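At Riltico the new worker learns in the same way as a child learns to write: someone holds the hand.

Yetunde Tamuno was a school teacher before she came to the company, and she still speaks softly when she works. She takes the arm by the wrist, brings it over a foam cube, closes the fingers, lifts, moves, lets go. Then she starts again. One lesson has 400 such repetitions, and she tries to make each of them a little different.

"If I am always perfect, the robot learns only my perfect day," she says. "It must also see how I correct a mistake." 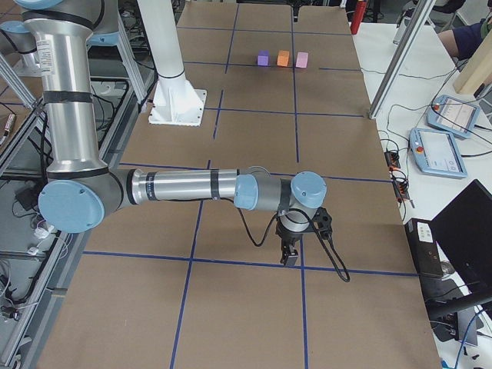

Three foam cubes on the cardboard table, where blue tape marks the cells. Photo: Matvii Antoniuk

Her colleague Belmiro Mota prefers to teach from a distance. He sits with a hand controller and watches the arm on a monitor. It is slower, he admits, and in the first month he had pain in his shoulders. But his own hands do not come into the camera's view, and for him this matters more than speed.

The two have argued over this since July. Sigrún Ketilsson, who leads the group, lets them argue. She has kept 1350 recordings from both teachers, and has thrown away many more.

The customer, a packing firm called Mirnero, wants to begin with small boxes next spring. Tamuno would like to have more time with the cubes. After 11 weeks she has started to see them when she closes her eyes, she tells me, and goes back to the table.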